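Questions people ask me about the conservation weeks at Ilolley

I get the same emails every spring and again in the summer, so I've put my answers in one place. I run the school and family bookings for Ilolley, the field centre on the Astholm side of the reserve, and I've been doing it long enough to have heard most things. If yours isn't covered, write to me, but please read this first!

How old do you have to be?

School groups start at Year 6. Family weeks take children from eight, as long as there's a grown-up staying on site with them. I do get asked about six-year-olds who are "very mature". Sorry, still eight. The evening walks are long and there are bits along the river path where I need everyone to stop when the ranger says stop.

What do we do all day?

It depends on the season and what the rangers need doing. In February it's mostly hedge laying, clearing scrub and checking the nest boxes before the birds want them back. In summer there's a lot more counting. Last year's groups logged 2,843 butterflies on the transects (mostly meadow browns, if I'm truthful) and the sheets all go to Barrett Whitfield, our head ranger, who types them up himself and will ring me if he can't read your sevens.

Afternoons are looser. Pond dipping, moth trap repairs, owl pellets if it's raining. The owl pellets are far more popular than you'd think, mainly with the parents.

Will we see otters?

Maybe! I've seen them from the Henare hide early in the morning, and I've also sat in there for two hours with a flask and seen a moorhen. You will see spraint, and someone will be invited to smell it.

Where do we sleep?

There are two places. The main house has 33 beds, proper showers and a drying room. The bothy up at Henare is much more basic, with bunks, a stove and a long walk to the loo. School groups usually do most of the week in the house and one night up the hill. Families can choose, though if you're booking the bothy with anyone under ten I'd have a word with me first.
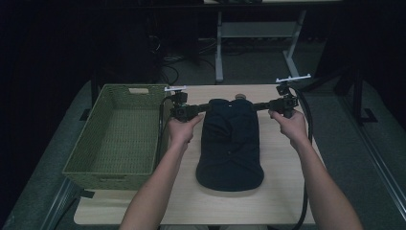 Bring your own sleeping bag for the bothy. In the house you get a duvet and a pillow, but no towel, and I don't keep spares any more after what happened to the last lot.

What should I pack?

Waterproofs, top and bottom. Boots you've already worn in. A hat. Dull colours are best for the hides, so leave the orange cagoule for the hedge laying. Two pairs of trousers at the very least, three if you're the sort who falls in things. A head torch is handy and a red light setting is even better. Phones work in the house and pretty much nowhere else.

How much does it cost?

Prices are on the booking form because they change and I'd only forget to update them here. Schools can apply to the Ovia fund for help with coach hire. It isn't huge, 3,000 pounds for the whole year between everybody, so get your form in early. If a single pupil can't come because of money, ring me and we'll talk about it quietly.

Can my teenager do it as work experience?

Yes, from 15, and only two at a time. They shadow the rangers, which means early starts and quite a bit of fence. I ask for a short letter from the teenager, please, and not from Mum. I can always tell.

Is it safe? What about ticks?

We have ticks, yes. Long trousers, socks pulled up, and everyone checks themselves at night. There's a first aider with every group and we send the risk assessment out to schools along with the joining letter. Adders are about on warm banks and they're much keener to leave than you are.

Can we bring the dog?

No, I'm afraid. Ground-nesting birds. I miss mine too.

Last updated Friday, July 17, 2026

Comments (3)

Keith Goodwin
We brought our Year 6s up in June and they're still talking about the owl pellets. Is the drying room big enough for a full group's boots now? It was a squeeze for us.

Mags
Can you book the bothy for just one night as a family or does it have to be the full week?

hedgewitch_jo
My son did his work experience with you and came home able to sharpen a billhook and unable to get up before noon for a week. Thank you to Barrett for being so patient with him x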